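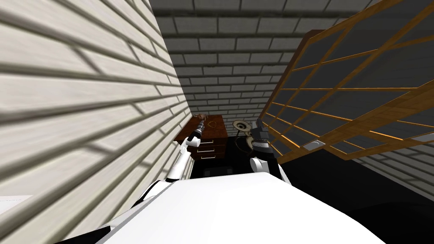
Weak Wi-Fi in a back room can often be fixed by moving the router before you spend anything. Get it off the floor and out from behind the TV, and keep it 4 to 6 feet up if the cable reaches. Brick soaks up a lot of signal, so a gray brick wall like this one between router and laptop is worth working around — aim for a doorway. A small wooden dresser makes a decent stand.

Restart the router after the move and test with the door shut. If the speed still drops, try the 2.4 GHz band, then a wired extender halfway along. Label both plugs with masking tape.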